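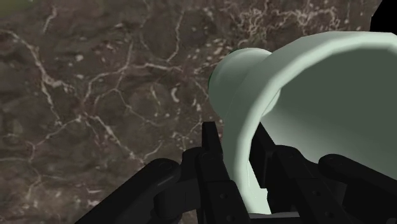

Figure 1. View from the gripper in simulation, cup rim between the fingers.

Student project report: a false "grasp confirmed" signal in the Kotadora pick-and-place task

August 4, 2019

1. What we were asked to do

The Kotadora task is a simulated arm that has to pick a cup off a cluttered marble counter and put it on a plate. We took over the code from the Orton group, who left a note saying the grasp check was "reliable". Our job was to add a second cup position. We ended up spending most of the project on the grasp check, and we no longer think that word should have been used.

2. The fault

The controller reports a confirmed grasp when the fingers stop closing before they reach their end stop. The idea is that something must be between them. That is fair enough for a block. With a cup, the fingers can also stop because one of them is jammed against the inside wall, with the rim not held at all. The arm then lifts, the cup stays behind or tips over, and the log still says success.

We ran 30 trials with the cup in its original place. The log claimed every one. When we went back through the saved views by eye, 4 of them showed the cup still on the counter after the lift. We have not been able to find any sign that the earlier group looked at the views as well as the log.

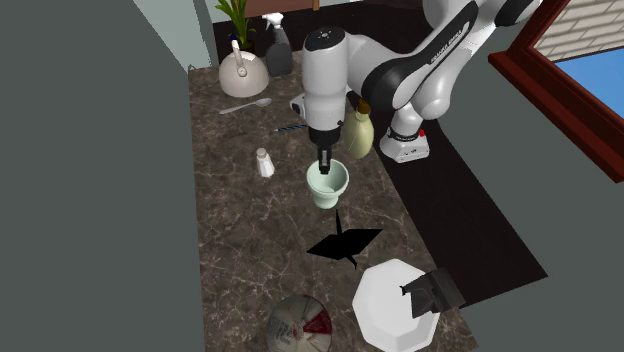 The approach itself looks fine from the room camera, and this made the fault harder to believe at first. With the fingers pointing down at the opening you cannot tell from that distance whether the rim will end up between them or to one side. The view from the gripper is better, but it is so close that the fingers hide part of the rim.

3. What we tried

First we lowered the closing speed. This was suggested in the Adach notes that came with the code. It changed nothing we could measure, and we suspect the advice was written for a different gripper model.

Next we added a second check after the lift, which compares the height of the cup with the height of the fingers. It caught all the bad lifts in a repeat of the same trials. It also reads the cup's position straight from the simulator, so it would be no use on a real arm. We would call it a test tool and nothing more.

The Su contact model was the last thing we tried. It gave two false alarms on good grasps and we ran out of time to find out why.

4. Safety

A wrong success message does no harm in simulation. On hardware the arm would carry on to the plate and open its fingers over nothing, or drag a tipped cup through whatever was next to it. We do not think the present code should be run on a real arm until the check has been replaced. The plan to do so in September seems too early to us.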